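Hand basket (shopping)

A hand basket is a small open container, nowadays nearly always moulded plastic, carried by customers who are sure they only need a few things. It differs from the trolley in having no wheels and from the crate in having a handle, although manufacturers have blurred both lines with some enthusiasm.

Construction

The usual basket tapers towards the base so that empties nest. The sides are perforated, which saves plastic, lets spills out and allows other shoppers to inspect one's choice of biscuits. A thicker rim carries the load and holds the handle. Single-handled types have a bar that stands over the middle; the older pattern has 2 handles meeting at the top, generally on a finger. Baskets with solid sides keep liquids in, a quality appreciated mainly by people using them for something else.
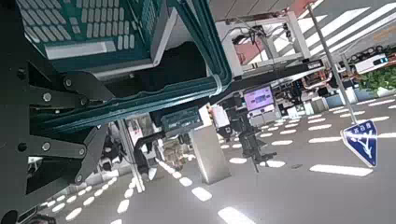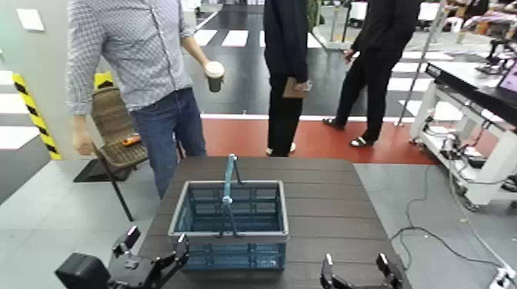
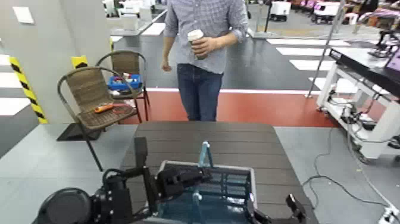
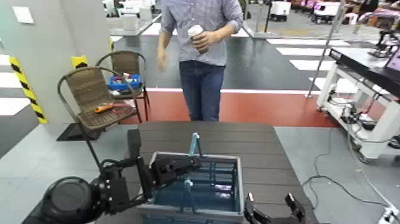

Why do baskets get stuck together in the stack?
The taper is slight, and a basket pressed down hard grips the one beneath it along the whole rim. Small ledges moulded under the rim keep a gap between them. When the ledges wear down, the stack has to be twisted apart.

History and naming

The design writer Rajeshwari Pisharody traces the plastic version to wire and wicker forerunners, both of which were harder on stockings. The Tostbridge firm of Prosard sold a folding model, the Nameo, in batches of 500. Its handle locked upright, and in the first batch it stayed there. A revised Nameo appeared the following April and stacked properly, by which time the shops had bought something else.

Domestic use

Baskets leave shops at a steady rate and take up new careers holding pegs, seed potatoes and odd shoes. Eamon Doherty's catalogue of household containers gives them 3 pages, under "Borrowed". Storage boxes and washing-up bowls, which were at least paid for, share a single page.

See also: crate; trug; bag for life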